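Clarkbridge Community Choir is looking for new singers (all voices, but oh, do we need tenors!)

We're starting back up for the fall on Mon 24 September, and we would dearly love to see some new faces in the folding chairs. You don't need to read music, you don't need to audition, and you certainly don't need to have sung since grade school. Plenty of us hadn't, and we've been made very welcome by the ones who had.

Our director, Valter Brandão, has picked a program of harvest songs and old river tunes, with one long piece by Olaniyan that he has been humming under his breath since July. We'll sing it at Naden Hall in December, which seats 200, and last year almost every seat was taken.

Rehearsals run for two hours with a break for tea and whatever somebody has baked (the lemon bars go fast, so don't dawdle). Dues are $10 a month, and if that's a stretch, just have a quiet word with Valter and we'll say no more about it.

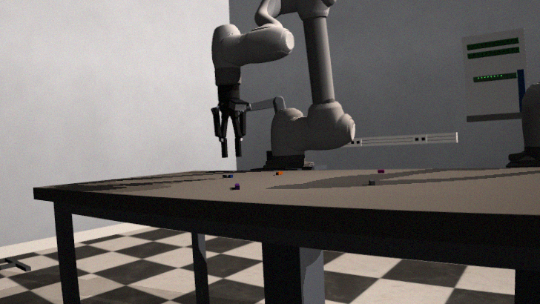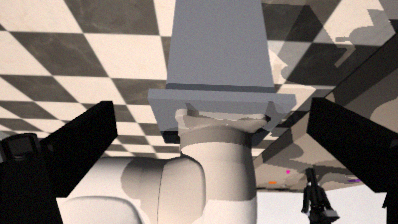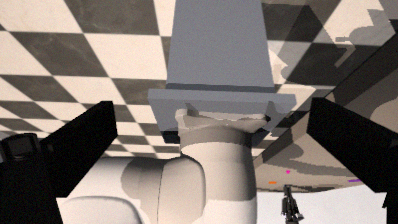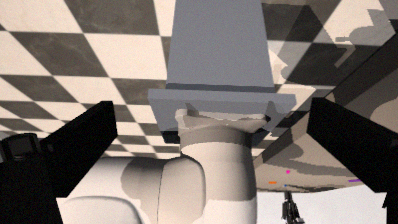
If you'd like to try us out, come along to the Wunthorpe Street door at 8 and follow the noise up the stairs. Bring a pencil and a bottle of water, and a friend if you're feeling shy. We have 9 spare folders waiting, and we can always make up more.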